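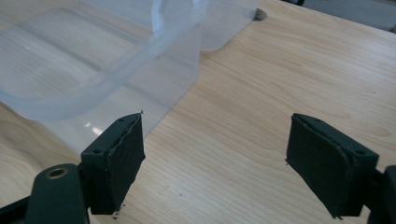 Eyerusalem Araya

Home | Stories | Ask Us | Things to Make | For Grown-ups
Print this page | E-mail to a friend

Have you ever tried to teach somebody to tie a shoelace just by talking? It's dreadfully hard! You end up saying "no, the other loop" and in the end you hold out your own hands and say "look, like this". Well, teaching a robot is rather similar, and at Bullcombe we've spent a good long while on the "look, like this" part.

We call our project Grotance (it was my colleague Ayodele Bashir who made up the word, and I still spell it wrong). A person holds a gripper in each hand, a bit like a pair of big black tweezers, and does a small job with a see-through plastic box on a table. A little camera on the gripper sees what its two fingers are doing. 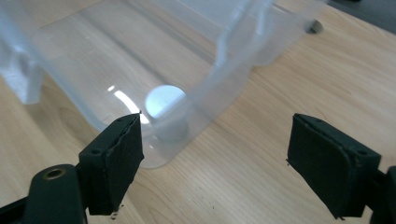
Then they do it again, and again, and then once more after a biscuit. For our first test we gave the computer 440 goes to learn from, and the robot got the job right 75 times out of every hundred. When we gave it 2,000 goes it did better, though clear plastic still muddled it, as you can see straight through the stuff and it shines in funny places.
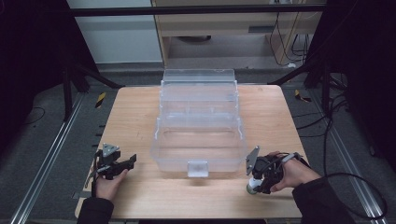 Slow, careful goes helped more than quick ones, and so did moving the box a little between turns. If you'd like to try it yourself, pick up a button with two spoons, one in each hand, and have a friend copy you without either of you saying a word.

Print this page | E-mail to a friend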